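Chain restaurants and a burger without the bun, is it worth asking?

hamdyhill
Posted in Eating Out

Hello everyone, I hope this is the right board for it. My family have got into the habit of meeting once a month at the Bestgate branch of Betix (the burger place by the cinema, with the green booths) and I do love going, mainly for the company and for the onion rings, which come stacked up and are far too many for one person. The trouble is that I've been told to cut right down on bread, and I'm now the awkward one at the table. Last time I ordered the mushroom burger and left the bun on the side of the plate, and by the end there was a sad puddle of sauce and I felt I'd wasted half my dinner.

I've seen people mention a lettuce wrap, but it isn't on the printed menu at our branch. Can you ask for it? Does it cost more? And does anybody know whether it holds together, or do you end up with a knife and fork anyway? We're booked in again in October for a birthday, so I'd like to have it sorted in my head before then and not be holding up the whole table while I dither.

belachbaker
Yes you can ask, and please do! I've been having mine in lettuce at Betix for a good while now, first at the Belach branch and then at Bestgate when we moved. It's not on the menu but there is a button for it on their till, so it shouldn't cause any fuss at all. At our branch it costs the same as the bun. I did once get charged extra for it, but I mentioned it to the waitress and she took it straight off.

As for holding together, it depends on which burger you go for. The plain ones and the cheese and bacon are fine, as they come in a few big iceberg leaves with paper folded round the bottom, and if you keep the paper on and peel it down as you go you'll manage very nicely. The mushroom one is the worst of the lot, I'm sorry to say, because the mushrooms slide about and the sauce finds its way out of every gap. What I do is ask for the sauce in a little pot and dip as I go along. You get more sauce that way too, if you're as greedy as I am.

One thing to bear in mind is the onion rings. The batter is made with ordinary flour, so if it's a matter of flour and not only bread you'll want to ask about those. The side salad is better than it sounds (ask for the dressing with mustard in it) and they'll swap it for the chips without charging. My husband has the chips and I pinch 4 or 5 of his, so everybody's happy.

If you're a big party, go before 6 in the evening if you possibly can. The kitchen gets rushed after that and special requests are the first thing to go astray. I've had a bun turn up twice, both times when the cinema was emptying out.

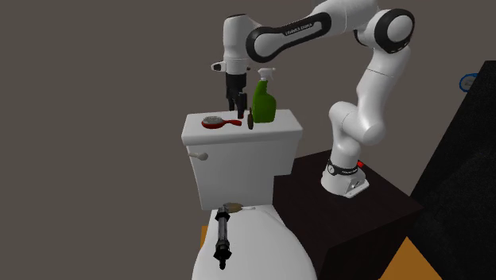 The other thing I meant to say is that the birthday pudding is worth saving room for. It's ice cream in a tall glass with hot fudge, and there's a biscuit stuck in the top that you can hand to whoever is sitting next to you. Tell them about the birthday when you arrive and not when you're ordering, as they like to have the staff ready to sing. Some people would rather crawl under the table, so do check with the birthday person first!

oldhamdy100
never tried the lettuce but my mate has it and says its alright. they do a burger in a bowl as well at the Hamdy road one, same thing chopped up with salad and gherkins, almost 200 calories less if that matters to you. not sure Bestgate has it. we waited 15 minutes for a table last time so definately book

hamdyhill
Thank you both so much, that's ever so helpful. I'm going to be brave and have the cheese and bacon in lettuce, sauce in a pot, and I'll ring them beforehand about the bowl in case my sister fancies it. I hadn't thought about the batter, so I'll ask my nurse before I go anywhere near the onion rings. We're booked for half past five, so with luck we'll miss the cinema crowd.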